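Likville Library Extends Toy and Household Lending to Three Branches

Residents of Likville will be able to borrow toys, games and small household items from three library branches beginning in March, the Likville Public Library announced on Tuesday. The service has been offered at the Lundeck branch only, where 558 households are now registered.

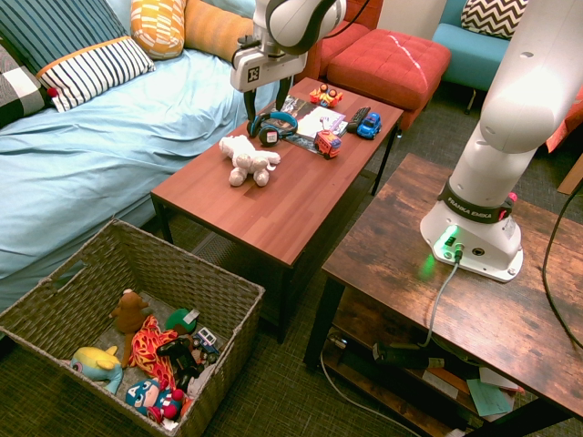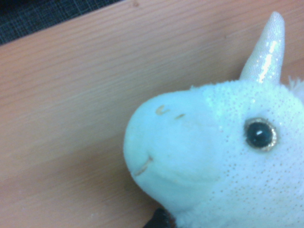
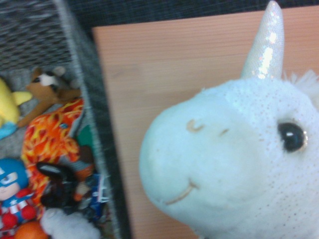
A plush toy, seen with other items on a coffee table in the first picture and as a unicorn in the second and third.

Under the expanded service, the Clivholm and Yule Street branches will each keep a shelf of items that may be borrowed with a regular library card. Items held at one branch may be requested at another and will normally be ready for pickup within five working days. There is no fee to join, and existing members do not need to register again.

"Families in the western part of the city have asked for this since the Lundeck shelf opened," said Tarun Garg, head of branch services. "The bus from Clivholm to Lundeck does not run on weekends, and many parents told us they had made the trip once and could not manage it a second time to return what they had borrowed."

Each card holder may have up to five items on loan at one time. The loan period is 20 days and may be renewed once, unless another member has placed a request. Late items will not be charged a daily fee, but borrowing will be paused until they are returned. Members who lose or damage an item are asked to speak with branch staff, who may accept a similar item in its place.

The library will also change the way it takes in donated goods. Until now, donations were accepted at the Lundeck front desk during all open hours. From March, all three branches will accept them on Saturday mornings only, between 9 a.m. and noon. Soft toys must be clean and machine washable, with the care label attached. Toys with wheels or moving parts should be complete and in working order. Electrical items must be handed to a member of staff and may not be left in the return bins.

The library is unable to accept car seats, cribs, bicycle helmets or any item that has been recalled by its maker. Books and magazines should continue to go to the used book room on the lower level of the Lundeck branch — they are handled separately and are not part of the lending shelf.

Funding for the two new shelves was approved as part of the city's branch services budget and covers storage units, cleaning supplies and 16 additional staff hours per week, divided between Clivholm and Yule Street. Opening hours at the three branches will remain the same.

A printed list of items will be available at each front desk when the service opens. Members who are unable to visit in person may name another adult to collect and return items for them by completing a short form at any branch.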